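Workshop Notebook – Clesisden Annex, Table Work
August, entry 34
Entered by: Nii Sulemana
Reviewed by: Iveta Malý

Purpose. To settle the arrangement of the clearing-up table before the written procedure is sent to the Bruvenach site. The order of work is unchanged from entry 23: food scraps first, then tissue and wrappers, then dishes to the rack.

Layout. The dish rack stays on the right and the clear bin on the left, with the round tray between them. I. Malý asked that the flat black tray remain near the bin, as dry scraps are easier to gather from a raised rim than from the bare table.
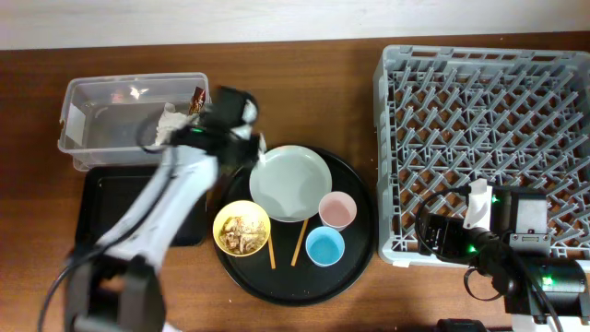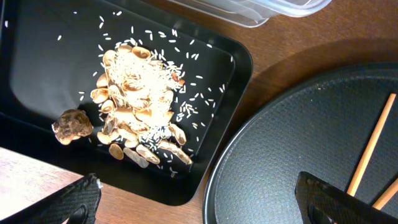 Photos: First, the table with the round serving tray; second, peanut shells and rice on the black rectangular tray.

Remarks. Peanut shells and rice must be treated as separate problems. Shells can be lifted in quantity. Rice lodges between them and spreads well past the heap, and the procedure should therefore call for a second pass along the rim – the present wording mentions only the center of the tray.

The yellow bowl is to be emptied before the plate is moved. Chopsticks go to the rack after the cups. I had this the other way in my draft and have corrected it.

Tissue and snack wrappers go into the clear bin. Bruvenach has asked whether wrappers should be kept apart from tissue. No decision yet; refer to Clamberg, whose waste rules apply to both sites.

Outstanding
– Revise step 4, rim of tray.
– Confirm bin labeling with Clamberg.
– I.M. to check the plate spacing in the rack.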